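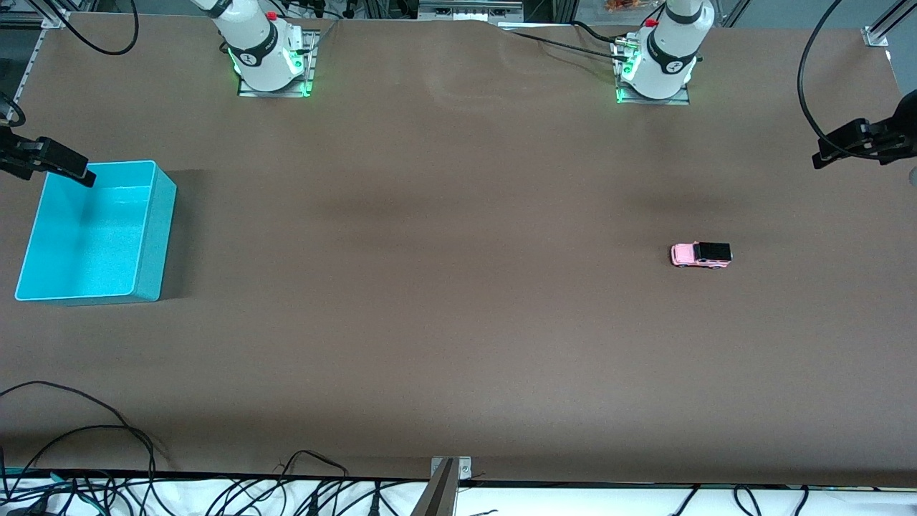
Visitación Benítez would like to know, before she reads another page from us, whether the thing can tidy a playroom yet, yes or no, and if the answer is no, whether it could please be no in fewer than 300 slides this time.

No. There are no slides.

Progress report, Lesari household chores project
Period: August through December 31, 2018
Prepared for: Segura fund, second installment

Where we are

The proposal promised a pair of arms that could put toys away, sort a shelf of returns at the Ostness shop, and fold a dish towel. We have made progress on the first, have learned humility on the second, and would like to talk about the third over lunch sometime.

Putting away is one toy, one bin, one table. The toy starts at one side and the bin sits at the other, so the job can't be done by nudging. A small car is our standard toy for this. It is a cruel choice. A block stays where you touch it, while a car, if you come at it from the wrong end, leaves. We spent most of the fall on coming at it from the right end.

Results

In the last full round we ran 96 attempts with the car. Most of them ended with the car in the bin, which was not true in August, when most of them ended with the car on the floor and a graduate student under the table. The remaining failures are of two kinds. Either the fingers close on the roof and slide off, or the grasp is fine and the arm lets go a little early, over the rim. The second kind is the one that makes visitors groan out loud.

A good attempt takes four minutes. My niece does it in less time, though only under threat.

Passing the car from one arm to the other was added in the fall and works when the car is handed over sideways. Handed over nose first, it goes badly, and we have stopped doing that in front of people.

The shop floor work

Ostness lent us a shelf and six kinds of returned goods. The software supplied by Irner handles boxes very well and regards anything in a bag as a personal insult. Bagged goods make up a large share of what people return. The shop manager watched one session, was polite about it, and went back to sorting by hand. We'd call this useful feedback and so did she, in a different tone.

We propose to narrow the task to boxed goods for the next period and say so plainly in the title.

The towel

See above regarding lunch.

Money

Spending is under budget on travel and over budget on fingertips. The rubber pads wear faster than the supplier's sheet suggests, and we went through our year's supply before Thanksgiving. We ask to move the unused travel money to parts. Nobody on the team will miss the conference hotel.

Next period

Toys: add a second object to the table, then a third, and stop telling the system which one is the car. Move the bin between attempts without warning. At present the bin may move only a little before the success rate drops, and a real bin in a real home is never where it was yesterday.

Shop: boxed goods only, on the lower shelf first.

Staffing: one more person for the evening sessions. The current evening person has asked, in writing, to see his family.

To Ms. Benítez's question again, then. If your playroom has a flat table, a single car and a bin that stays put, we can help you today, at a price you would find upsetting. For any other playroom the estimate in the original proposal was roughly two years, and we would like to keep the two and discuss when it starts.

Attached: attempt log, parts invoices, revised task list for Ostness.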